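Part-time cleaner / turnover help wanted - Skudau Guest Rooms, Bollness
Posted 27/06/2021

Busy season is here and we are short. Need one, maybe two people to turn rooms between guests. Small place, old building, lots of stairs. Start right away if you can.

Hours: late morning to mid afternoon, most days. Checkout is at 11, next guests at 4, so the window is tight. Weekends are a must. If you can only do weekdays please don't apply, sorry.

Pay: 175 a shift, paid every two weeks. There's a 400 bonus if you stay with us thru the end of the season. Lunch on the long days. Parking behind the Katsaros bakery, free, ask us for the permit.

What you'd be doing:
Strip and make beds
Bathrooms top to bottom
Floors, trash, windows when they need it
Restock towels, soap, coffee
Text the office when a room is ready - every time, even if you think we know

Bathrooms are where most of the time goes. Guests will forgive a creaky floor but not a hair in the sink. Faucet wiped, drain clear, mirror dry. We use the Andard cleaning line, unscented, and supply all of it plus gloves. Please do not bring your own bleach. 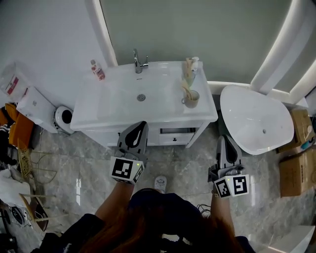

White vanity with single-lever faucet.

You should have some experience, hotel or private homes, either is fine. Good knees help. You will be carrying laundry up two flights and the elevator is not coming back this year. English or Spanish both OK. Must be 18 or over and able to show ID for the paperwork. No car needed, the bus stops at the corner.

We do a paid trial shift first, full rate. You see if you like us, we see if the rooms get done in time. Last person was with us since March and left for school, no drama.

Not a live-in job. We get asked alot. No rooms for staff, no agencies either please.

To apply: come by the front desk at Skudau before noon, or leave a note in the box with your name, number and which days you can work. One or two references, phone numbers are enough. No resume needed but we'll read it if you have one.

Will keep this up untill the spots are filled.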